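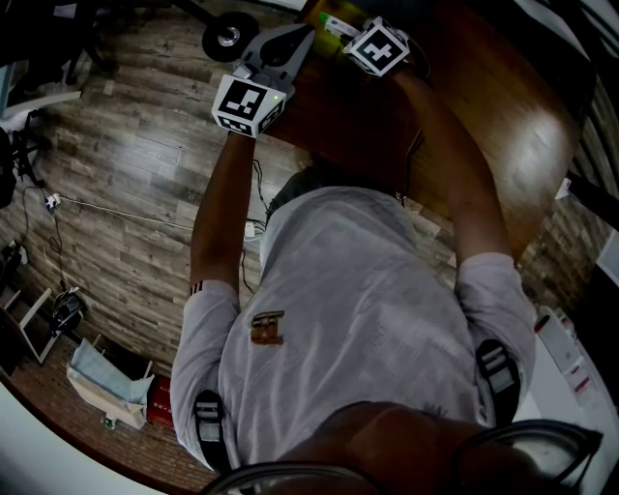 Kilden Packing Table Project
Student project report, second term

1. Background

Our group was asked to look at how a small packing area could be laid out in an ordinary room with a single table. The brief came from the Dunmore workshop scheme, which lends rooms to student groups and expects them back in the same order. We had the room through November and worked mostly in the afternoons.

The question was simple. How should soft packages and small goods be set out on a table so that one person, standing at one side, can reach them all without walking round?

2. Method

We packed two types of order. The first was a single soft package with a label. The second, which we called the Trestance order after the storage boxes we used, held several items and had to be closed with tape. Each person packed standing up, and goods were put either along the near edge or along the far edge of the table.

In total we logged 1,129 packing attempts. Of these, 671 were done with the goods at the far edge and the rest with the goods at the near edge. An attempt was left in the log even if something was dropped, but we marked it.

3. Results

The far edge was slower for everyone in the group. People had to lean with both arms out, and after a long run they complained of sore shoulders. It did leave the middle of the table clear for folding and taping, and the Trestance orders came out neater for it.

With goods at the near edge the single packages went quickly. Larger orders were awkward – the box ended up on top of the next items and had to be moved.

Table height mattered more than we had planned for. Ours was fixed at 7 2 0 mm in the first plan, but the table supplied was 920 mm, so the reach figures in our proposal were not used.

4. Problems

Cables on the floor were a nuisance. We moved them to one side at the start of each session and they crept back. A shiny table top also made the labels slide when they were put down flat, and the glare was tiring late in the afternoon.

5. Further work

We would like to repeat the test with a shallow tray at the far edge, tilted towards the packer. The Plasusus tray we ordered came too late to be included.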